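Ekska FAQ: perception and planning for mobile robots indoors

Last updated 12/3/24

Ekska is the software stack we build at Skiltness for robots that drive around buildings and carry things. These are the questions we get most, and we love getting them, so please keep writing!

What does Ekska cover?

Four packages: floor perception, the local planner, the arm controller and the log viewer. You can run any of them alone. Plenty of people start with the log viewer and never install the rest, and we're fine with that (it's a very good log viewer).

Why do you talk so much about floors?

Polished tile is where most indoor stacks get into trouble, and it's the part of the job we find the most fun. A ceiling light mirrored in a glossy floor looks to a depth camera like a hole, or a lamp hanging a long way underground. Early versions of our planner would creep up to a bright spot and stop dead.
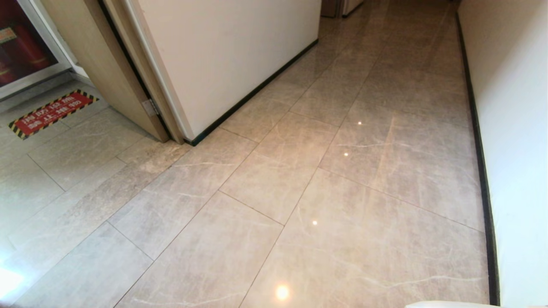
The fix came from Hongmei Tang, who noticed that a reflection slides across the tiles as the robot moves, while a real object stays put on the map. Floor perception now tracks every bright patch over a short window and drops the ones that slide. The window is 40 frames by default. Set it with reflect_window if your robot is slow or your camera is fast.

Does it treat grout lines and stickers as obstacles?

No. Anything flat goes into a separate layer called "paint," and the planner can drive over paint. You can also give paint a meaning. A floor sticker in front of fire equipment, say, can be marked as a no-parking zone, so the robot will roll past but never wait there. Zones are drawn by hand in the map editor for now. Reading the stickers automatically is something Bjartur Oddsson is working on, and his branch is public if you'd like to try it.

How do open doors work?

The map stores the hinge side and the swing, and the planner checks the door angle each time it gets a clear look. A door standing partway open is the hard case, with that thin edge pointing right at you. We pad door edges more than walls. If your robot refuses a gap you know it fits through, lower door_pad a little at a time.

Can it carry soft things, like shopping bags?

Yes, and this is the newest part of Ekska! A rigid box keeps its shape once it's gripped, but a bag hangs, bulges and swings, so a fixed collision model is no use. The arm controller fits a loose outline around whatever hangs below the gripper and sends it to the planner at every step.
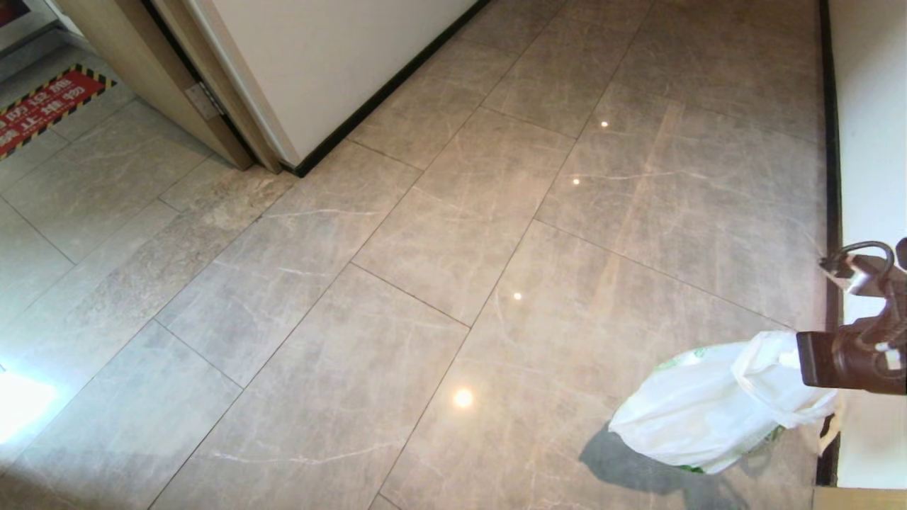
Two settings matter here. hang_margin is the space kept between the bottom of the load and the floor, and sway_limit caps how hard the base may brake. Thin plastic is tricky for depth, so we take the outline from the color image as well and keep whichever of the two is larger. Shadows used to inflate it badly. That was fixed in June, so update if your bag seems to be the size of a suitcase.

Can I replay a run without a robot?

Please do. Open a log, drag the slider, change a setting and press Replan. The test set has 709 logs, and every release is run against all of them before it goes out. Chrysoula Zacharopoulos looks after the set and is always happy to get corridors we don't have, shiny ones above all.

What computer do I need?

Any recent Linux laptop handles the viewer. On the robot, perception and planning together want four free cores. The planner aims for a new path every 100 milliseconds and writes a warning to the log when it misses.

Where do I report a bug?

Use the tracker and attach the log. Amrit MacPherson reads new reports first. If the robot moved in a way that surprised you, add the time on the slider where it happened.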